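How to clear out an old desktop before you sell it or give it away

Quick version, I've got 20 minutes before I have to be somewhere. This is for regular desktop towers, the kind with a side panel. Laptops are a different page.

You need: a Phillips screwdriver, a small tray or egg carton for screws, an external drive for backups, a clean table. A couple hours, mostly waiting.

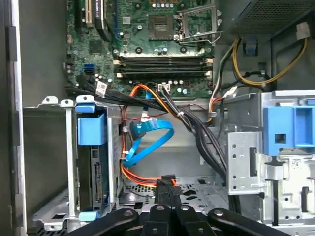
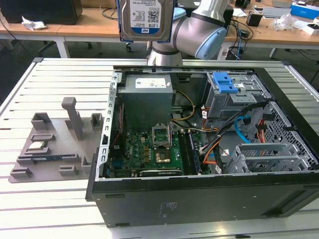
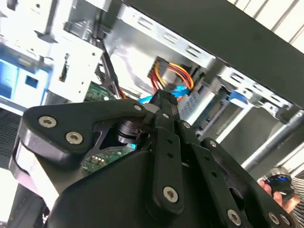
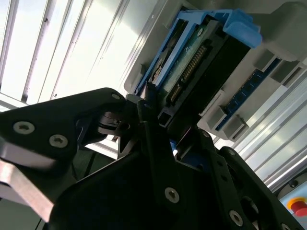 Linnea Nyberg wrote in about the last version of this page: please put the backup part first and put it in big letters. I skipped to the wiping step and lost 7 years of recipes and all my tax stuff. The recipes I miss more.

OK Linnea. Backup first.

STEP 1 – BACK UP

Copy everything you want to keep to an external drive. Documents, pictures, desktop, downloads. Downloads folder always has something in it you forgot. Then the sneaky ones – browser bookmarks, saved passwords, email if you use a mail program that stores it on the computer, save files from games.

Now plug the external drive into a DIFFERENT computer and open 5 files at random. Photos, a document, a video. If they open, go on. If they don't, start over.

STEP 2 – SIGN OUT OF STUFF

Music apps, photo editing software, office programs. Some of them only allow so many computers per license and it's a pain to free up a slot once the machine is gone. Write down any license keys. Paper is fine.

Unpair bluetooth things too, if you have them.

STEP 3 – DECIDE ABOUT THE DRIVE

Two ways to go.

Keep it: take the drive out, sell the tower without one. Say so in the listing. You'll get less money. I do this with anything that had bank stuff on it.

Wipe it: older spinning hard disk, do a full overwrite, one pass is plenty. Will take hours on a big one, let it run overnight. SSD – use the secure erase tool from the maker of the drive, or the one in the BIOS if there is one. Don't do the overwrite thing on an SSD, it's slow and it misses spots.

A quick format is not a wipe. Deleting files is not a wipe either.

STEP 4 – TAKING A DRIVE OUT

Shut down all the way, not sleep. Unplug the power cord. Hold the power button in for a few seconds. Touch bare metal on the case.

Side panel off. Lay the tower flat if that's easier, it usually is. Find the drive. Two cables on it, a wide one for power and a narrow one for data. Pull by the plug and not the wires. Some data cables have a little metal clip you have to squeeze.

Then either it's screwed in, or it sits in a plastic caddy you squeeze and slide. If it won't move, look for a screw on the other side of the case. Dont force it.

Label the drive with masking tape. Name of the computer, month you pulled it. I have one that just says "April" and no idea what's on it.

STEP 5 – CLEAN IT UP

Canned air, outside, short bursts. Hold the fan blades still with a finger. Wipe the outside with a damp cloth, let it dry. Peel off any stickers with your name or a work asset number.

STEP 6 – GETTING RID OF IT

Working and not too old: sell localy, shipping a tower is miserable. Memory and processor model in the listing, people will ask anyway. Test it once more with the buyer standing there.

Not working: electronics recycling. In Wetley the drop-off closes at 4 pm and they don't take monitors at the same window. Check your own town's rules, some charge a fee, some don't.

Still have the drive and don't want it? Wipe it first, then recycle it the same way. Keep it out of the regular trash.

More later on moving your old programs over to a new computer, that one is half written.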